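Unit 4: Product feeds and stock updates

Most small online stores do not keep their stock numbers by hand. A supplier such as Ratell puts out a file, usually CSV or XML, and the store reads it on a schedule. Tonight we cover how the file is read and what goes wrong. The practice file is on the course drive and has 232 rows.

A feed needs one column that never changes. In our file it is the SKU. Do not match on product name. Names get edited, and the import will then create a second product beside the first one.

Full and partial feeds. A full feed lists every product each time. A partial feed lists only what changed. If you load a partial feed with the "remove missing items" setting turned on, most of your catalog will disappear from the store. Check this setting before the first run.
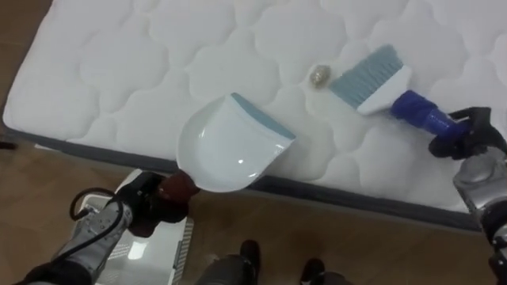

Variants are handled with a parent row and child rows. The parent holds the title, the description and the shared photos. Each child holds its own SKU, price, stock and whatever makes it different. Take a white quilted mattress with a dark gray side panel: the two colors are the same for every size, so they go on the parent, and only the size goes on the child. In the Rultero export, children point to the parent through a column called parent_ref. Leave it blank on the parent itself.

Scheduling. Run stock updates every 30 minutes and the full feed once a night. The full run on the practice store takes roughly 18 minutes. Do not let the two overlap. Use a lock file, as shown in Unit 3.

Exercise, due Friday
Import the practice file into your Tetia test store.
Find the 4 rows with a duplicate SKU and fix them.
Run the import again and save the log.
Hand in the log and the corrected file together.

Reading: Jõgi handbook, the chapter on field mapping.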